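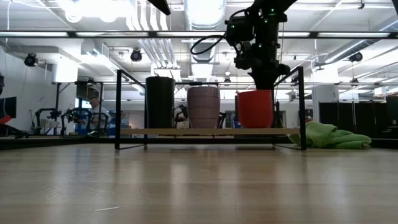

Three pots on a low table with a black metal frame and a light wooden top.

Plant pot

A plant pot is an open-topped container in which plants are grown or displayed. Pots are used indoors and outdoors, and range in size from seedling pots that fit in the palm of the hand to large tubs for shrubs and small trees.

Form

Most plant pots are round in plan and wider at the rim than at the base. The taper allows the root ball to slide out when the plant is moved to a larger container, and lets empty pots of the same size be stacked. Tall cylindrical pots have little or no taper and are common in homes and offices. Walls may be smooth or ribbed. Horizontal ridges give the hand a better grip and can stiffen a thin wall.

Materials

Unglazed clay is porous and loses water through its sides. Glazed ceramic, plastic and metal hold moisture longer. Plastic pots are light and can be colored throughout, while large ceramic pots are often too heavy to move once filled.

Drainage

A growing pot usually has one or more holes in the base and stands on a saucer. A decorative pot without holes, known as a cachepot, holds a smaller growing pot inside it - water left standing in the bottom should be poured off.

Display

Pots are often set in a row on a bench or narrow table. Fionnuala Ó Dálaigh, in her handbook Pots for the Pitley House, recommends placing the tallest pot at one end and leaving a gap between rims so that leaves do not crowd. She gives 30 cm as a suitable height for a floor pot beside a low bench, and advises that a bench for filled pots be rated to carry at least 80 kg.

See also
Cachepot
Hanging basket
Jardiniere
Window box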